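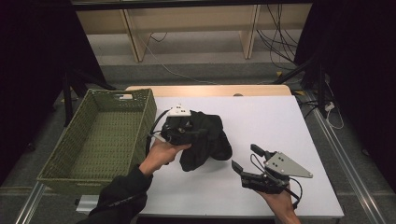
Woven basket and dark cloth on a white tabletop

Section 4: Your First Loaf, Start to Finish

Welcome back, and if you skipped ahead to get here, we understand completely. Before you go any further, though, please be sure you have done the burn-off described in Section 3. It takes one empty cycle and a well-aired kitchen, and it clears the light factory oil off the heating element. A loaf baked before the burn-off is safe to eat but it will taste the way a new toaster smells, and we would hate for that to be your first impression of the Farkunby bread maker.

The recipe in this section is the plain white loaf we use in our own test kitchen whenever a new batch of machines comes in. It is a forgiving dough. Once you have made it two or three times you will know how your machine sounds when things are going well, and the richer breads in Section 6 will seem a good deal less mysterious.

What you will need

Water, just warm to the touch, 1 1/4 cups
Soft butter, 2 tablespoons
Salt, 1 1/2 teaspoons
Sugar, 1 tablespoon
Bread flour, 3 1/4 cups (400 grams, if you own a scale)
Instant or bread machine yeast, 1 1/2 teaspoons

A word about flour. Bread flour has more protein than all-purpose, and that is what holds the loaf up. All-purpose will work in a pinch, but expect a shorter loaf with a flatter top. If you measure by the cup, fluff the flour first with a fork, spoon it lightly into the cup, and sweep the top level with the back of a knife. Please don't dip the cup straight into the bag. You can end up with a good deal more flour than you meant to, and a dry, knobby loaf is nearly always the result.

Loading the pan

1. Lift the lid and take the bread pan out of the machine. Turn it a little to the left and pull straight up. It is snug the first few times.

2. Push the kneading paddle onto the shaft at the bottom of the pan, matching the flat side of the hole to the flat side of the shaft. It should sit all the way down. (We have all forgotten the paddle at least once. You will come back hours later to a pan of warm flour soup with a crust on it.)

3. Pour in the water, then add the butter, salt and sugar.

4. Spoon the flour over the top so that it covers the water completely, like snow on a pond. Don't stir.

5. Make a small hollow in the middle of the flour with your finger and put the yeast in it. The hollow should not reach down to the water.

6. Wipe any drips or loose flour from the outside of the pan, lower it back into the machine, and turn it to the right until you feel it catch. Fold the handle down and close the lid.

CAUTION: Never pour ingredients into the machine while the pan is in place. Flour or water that falls onto the heating element will smoke, and may damage the machine.

Choosing a program

7. Plug the machine in. It will beep once and the display will show program 1, Basic White.

8. Press CRUST until the arrow points to Medium. You can go darker next time if you like a crust that crackles.

9. Press SIZE until the arrow points to the smaller of the two loaves. The recipe above is written for that size, and the larger setting will bake it too long.

10. Press START and hold it until you hear a long beep. The colon in the clock will begin to blink, and kneading starts soon after.

NOTE: If you have the model with the Lloyd control panel (a round dial in place of the CRUST and SIZE buttons), turn the dial to move through the choices and press it in to accept each one. Everything else in this section is the same.

Checking the dough

This is the one time we encourage you to open the lid and peek. Let the machine knead for ten minutes, then have a look. You are hoping for a smooth, round ball that is a little tacky, like the back of a sticky note, and that pulls away from the sides of the pan as it turns.

If the dough is wet and clings to the corners, sprinkle in flour one tablespoon at a time and give each spoonful a minute to work in. If it is stiff, or in two or three lumps that thump against the pan, add water one teaspoon at a time. It is surprising how little it takes. On a damp day you may need an extra spoonful of flour, and in December, with the furnace running, many kitchens are dry enough to want a bit more water.

Flour stuck in the corners can be nudged down with a rubber spatula -- never a metal one, which will scratch the coating -- and keep it well clear of the paddle.

After that, please leave the lid closed. The dough rises in the warmth the machine holds, and the top can sink if that warmth is let out during the last rise or the bake.

CAUTION: The lid, the window and the steam vent become very hot during baking. Keep hands and faces away from the vent, and do not cover the machine with a towel or anything else while it is running.

Taking out the loaf

11. When the program ends you will hear a run of beeps. Press STOP and hold it until the display clears, then unplug the machine.

12. Put on dry oven mitts, open the lid, and let the first puff of steam go by. Turn the pan to the left and lift it out by the handle.

13. Set the pan on a heatproof surface for five minutes. The loaf shrinks a little as it rests and comes away much more easily.

14. Turn the pan upside down over a wire rack and give it a few firm shakes. If the loaf holds on, rest it a few minutes more and try again. Please don't dig around it with a knife.

15. Check the bottom of the loaf for the paddle. If it came out with the bread, let it cool and work it free with the plastic hook supplied.

Now comes the hard part, which is waiting. Give the loaf a full hour on the rack before you slice it. Cut too early, the inside turns gummy and the slices tear. If you simply can't wait (and we do know the feeling), take the heel off one end, butter it, and leave the rest alone. Once it is cool, the bread keeps for two or three days in a paper bag or bread box, or you can slice it and freeze it.

NOTE: The machine needs to cool before it can be used again. If the display shows HOT when you press START, open the lid, take out the pan, and wait 30 minutes.

For cleaning the pan and paddle, turn to Section 5.

Farkunby Bread Maker, Owner's Guide
Revised December 2015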